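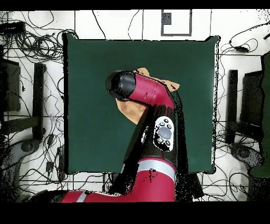 Head camera view, arm over the cloth on the green table.

Cloth picking: change the gripper or change the camera first?

Asked by mrashti, 21 May 2025
Viewed 678 times

I'm setting up a cloth picking task and could use advice from people who have compared hardware for this. The arm is red and black, the table is a flat matte green square, and the cloth is tan. The camera looks down from the head. The picture is one view from it with the end effector over the cloth.

I have two grippers I can mount. One is a Farik two-finger parallel gripper with hard flat pads. The other is an older Acheampong with softer pads and a smaller opening. I have budget for one more item this year, and I can't decide between a third gripper made for fabric and a better depth camera (I was looking at the Cudari wrist-mount model).

What I have so far, same cloth, same start pose:

Farik: 329 successful picks out of 801 tries
Acheampong: 70 tries only, not enough to say much, but it seems better at the corners and worse in the middle of the cloth

A pick counts if the cloth is still held after the arm lifts and waits. The controller is the stock one, position mode, no force feedback. The most common failure is that the fingers close and slide over the cloth without pinching any of it. The second most common is a bad height estimate, where the arm stops short or presses down too hard and the controller faults.

The other thing I see is speckle in the camera output, black dots along the outline of the arm, worst on the right side and under the forearm. There are dots along the edges of the table too. I don't know if that matters for the height problem or if it only looks bad.

So, gripper or camera? And is it worth finishing the Acheampong runs first?

Mitra Rashti

3 answers

Answer from tw_bench (marked as accepted)

Finish the Acheampong runs before you buy anything. With 70 tries against 801 you can't compare them. You don't need to match the full number, but run enough that one bad afternoon doesn't change the result. Alternate the two grippers in blocks if the mount makes that bearable. If you ran all the Farik tries in March and all the others now, you are also comparing two calibrations.

Then split your failures by type and write the type down every time. You named two already:

1. Fingers close but don't pinch. This one is mostly pads and approach. Hard flat pads on cloth lying flat will slide. Before paying for a fabric gripper, put thin silicone tape on the Farik pads and tilt the approach so that one finger touches first and pushes up a fold. On our setup the tilt made more difference than the tape did.

2. Wrong height. You have a fixed table, so you don't need depth to find it. Touch the table at four corners and the middle, fit a plane, and use that for z. Use the camera only for x and y. If the second kind of failure mostly goes away, you can put off the camera purchase.

On the speckle: dots along the outline of an arm are common with depth-based views, where the sensor has no good value at the edge of a near object. I can't tell from one picture what is producing yours. Filter on neighbors and throw away points close to the arm model. It can matter for you, as the cloth is right under the tip and you may be taking bad points into your height average. Take the height reading with the arm moved out of the way and compare it with the reading when it is over the cloth. If the two numbers differ, you have found part of the problem.

Position mode with no force feedback is a bigger limit than either gripper. Check if your controller lets you read joint current. Even a rough threshold will let you stop on contact before it faults.

Comment from mrashti: Thanks. The runs were in fact not alternated, the Farik ones were all done first. I'll redo both in blocks. Joint current is readable but slow. I'll try the plane fit tomorrow.

Comment from tw_bench: Slow is fine if you also slow down the last part of the descent.

Answer from okra_servo

Get the camera. We had a Cudari on the wrist at the Clellotbridge lab and it was a lot better than looking from above. From above the arm always covers the part you care about. In your picture the tip is right on top of the cloth, so most of the middle can't be seen.

One thing against it is that a wrist camera adds weight and a cable, and the cable will catch if you rotate the last joint much. Leave slack. Also you have to redo the hand-eye calibration each time you swap grippers, if the swap moves the camera bracket.

Comment from tw_bench: Agree on the blocked view, but many wrist depth cameras have a minimum range and go blind for the last bit of the descent. Look that up for the exact model before ordering.

Answer from pallet_jon

suction? we use it for everything, never had a problem

Comment from mrashti: Thanks, but the cloth is woven and air goes through it. I tried a small cup early on and it didn't hold.

Comment from pallet_jon: ok ours are boxes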